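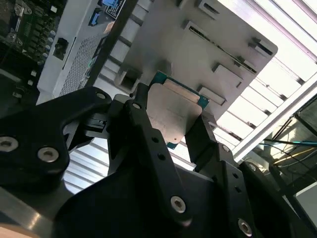
A processor held by its edges in front of a metal plate.

Progress report to the Matlala Fund, 14th October
Flaritham Repair and Reuse, second-hand computers for households

When we last reported, in March, we promised you 40 refurbished desktops by the fall. We have placed 58. We would like to claim this as the fruit of careful planning, but an accounting firm moved offices and wanted its closets back.

Demand has kept pace. Most requests still come from parents of school-age kids, with retirees close behind, many of whom want email and then discover online chess.
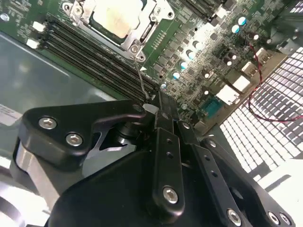

The waiting list is the sore point. It lives in a spreadsheet that was designed for a much smaller waiting list, and two families were offered the same computer. Both now have one, and we have a new spreadsheet.

Spending is under budget on parts and over on van hire. Jurken raised its rates in the summer and sent us a cheerful flyer to say so. We are getting a quote from Osix, whose van is smaller but whose flyers are plainer. 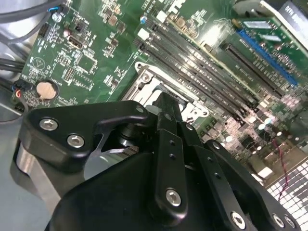
Green motherboard in its silver metal chassis.

The evening classes had a slow start. "Digital Foundations" drew two people. The same class, renamed "Help With Your Computer," filled up – we have kept the name and apologize to the grant application, which preferred the other one.
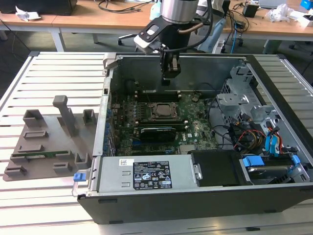 Desktop tower on its side with the side panel off.

For the next period we ask to move the unspent parts money to transport. A revised budget is attached, along with the van hire receipts, one of which has been through the wash.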